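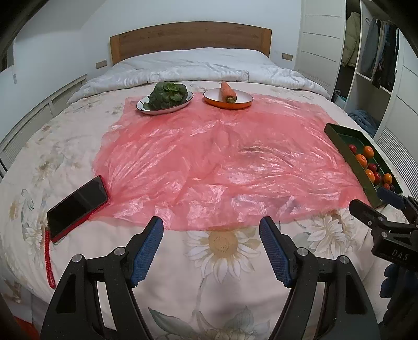
Ruddock Folding Lectern, Model 2

Built for town halls, panel talks and the keynote speaker who was promised ten minutes and has brought 132 slides. The Ruddock opens in one motion, stands level on most carpets and folds flat for the car.

The reading shelf holds a full speech, including the pages the speaker swore to skip. A clip-on timer from Juvlow (sold separately) glows red when time is up - we can't make anyone look at it.

Weight: 5 kg
Finish: gray or navy
Microphone clamp: fits the Hetamura gooseneck and most others
Warranty: 2 years, excluding pounding with the fist

Roughly 3,000 are now in use at women's forums, school boards and candidate nights. Ships from our Pretetton warehouse. Orders placed before noon go out the same day, except in June, when we take inventory and regret it.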